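Home | Features | Cells & Maintenance | Suppliers | Archive | Search

Filed under: On the Bench / Handling Equipment

Keeping a hand gripper station in tolerance

Jolien Visser looks after the handheld gripper station at Skavow, where operators demonstrate cloth handling that is later replayed on a robot arm. Her job is the hardware: two grippers, the table, the rails, the cabling and the computers. We spoke to her in March about what the station needs to stay usable.

Most of her time goes to the jaws. "The drive is simple and it lasts," she says. "The pads don't. Cotton polishes them and after that a thin fold slides out sideways." She changes pads as a pair, never singly, and logs the cycle count at each change. The last pair came off at 2170 cycles. She had planned on more.

After a pad change the opening has to be zeroed again. Visser closes the jaws on a steel shim, reads the encoder and writes the offset into the configuration by hand. The routine supplied by Retico does the same thing automatically, but it closes with full force and compresses new pads. "It gives you a number. The number is wrong by the amount you squeezed."

The marker plates are the second item. Each gripper carries a dotted plate that the tracking software uses to work out its pose, and a plate that has shifted on its bracket puts an error into every recording made with it. She checks both with a square at 7:30, before the first operator arrives. The screws are held with low-strength threadlocker — the high-strength type cracked two brackets on removal.
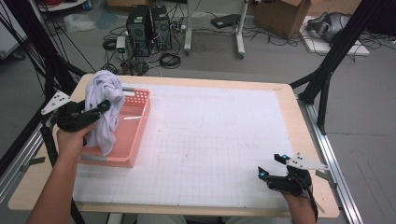
Cables fail more often than anything mounted on the table. "A wrist turns all day and the cable turns with it," Visser says. "The break is always inside the first 64 millimeters from the housing." She now keeps 25 spare leads cut to length and tested, and swaps a lead at the first dropped packet. Hatem Mansour, who maintains the computers, reads the connection log each afternoon and passes her the port number.

Mansour would like the leads routed overhead. Visser has tried it and took it down again. The weight pulled on the gripper and the operators compensated with the wrist, and the effect was plain in the recorded paths. A lighter cable from Uten is on order.

Her remaining complaint concerns documentation. The manual gives a torque for the finger screws but not for the bracket screws, and her request for the figure is still open under ticket 222. Until it is answered she tightens by feel and marks each head with a paint pen.

Contact the editors | Copyright Tănase Technical Press | Back to top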